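Search reports by title or author
Go

Taking Apart and Rebuilding an Old Desktop Computer
Project report, second semester, group 4
Authors: Liên Khúc, Cường Lã
Project adviser: Luzius Strebel

11 shares
2 comments

1. Why we chose this project

Both of us have used computers since we were children, but before this project neither of us had opened one. In the first semester we learned about memory and buses from slides. We wanted to know how these things look in a real case, and whether a student without experience can take out the parts and put them back in the correct way.

Our adviser agreed under two conditions. We had to write down every step, and we had to make a short guide which the next students can follow. The guide is called Medve and it is attached at the end of the printed report. The present text explains how we worked and what we learned.

2. Preparation

We started in April with reading. Uyên Dương from the year above us gave us her notes, which were very useful for the names of the parts. We also prepared a parts sheet with one line for each part: the name, the place in the case, how it is fixed, and who removed it. Every small bag for screws received the same number as its line in the sheet.

The case must lie on its side during the work, so that the motherboard is flat like a floor. If the case stands up, it is difficult to see the slots and a screw can fall behind the board. The power cable was always disconnected first, and we touched bare metal of the case before we touched any part.

3. Learning the motherboard

The motherboard is a green Dell board. We spent more time on it than we had planned, because the drawings in our textbook show a newer type. The colors helped us a lot. The long blue slot is PCIe x16 and has a latch at one end. The long white slot is the older PCI type, and the short black one is PCIe x1. The SATA ports are close to the edge of the board, next to the drive cage, two in blue and one in black.

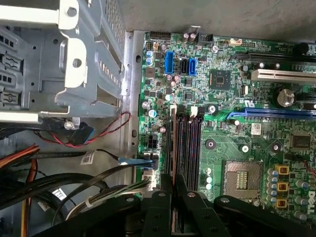
We made a drawing of the board by hand, and then each of us had to name the connectors on the other person's drawing without looking at the notes. The first time, Cường confused the two kinds of PCIe slots and I forgot the pin header completely. We repeated this test until both drawings were correct. In total we practiced it for 80 minutes, divided over several afternoons.

4. Memory

The memory was for us the most interesting part and also the one where we made the most mistakes. A memory module has a notch in its lower edge, and this notch must agree with the small bridge in the slot. When the direction is wrong, the module does not go in, and a beginner thinks that he should only push stronger. This is dangerous for the slot.

Our method is the following. First open the latches at the slot. Hold the module by its short sides and keep it vertical above the slot. Compare the notch. Then lower it slowly and press on both ends equally until the latches close.
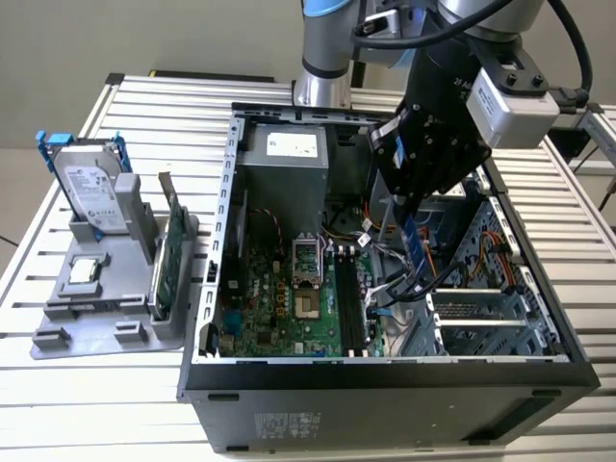

We wrote this method three times. In the first version we had put the check of the notch after the pressing, which is of course too late. Mr. Strebel marked it with red pen. In the last version the check has its own line and is printed in bold letters.

5. Cables

The cables were harder than we expected. The power wires are stiff and they want to return to their old shape, so they often lie across the place where one wants to work. We recommend to move them to the side before the memory is installed. A SATA cable should be followed with the finger from one end to the other before it is unplugged, and the position should be written in the parts sheet immediately. We did not do this on the first afternoon and lost a lot of time.

6. Results and what we would change

The final parts sheet has 20 lines. After the last practice, all bags were empty and all lines had a check mark. We are satisfied with the sheet, but the column for screws is too narrow and should be wider in the next version. We would also draw the board on larger paper.

One question stays open for us. We could not find out if the order of removing the parts makes a difference for the time, as we always used the same order.

7. Thanks

We thank Mr. Strebel for his patience, and Uyên Dương for the notes. Lộc Tô read this report and corrected many of our articles.

889 views
Leave a comment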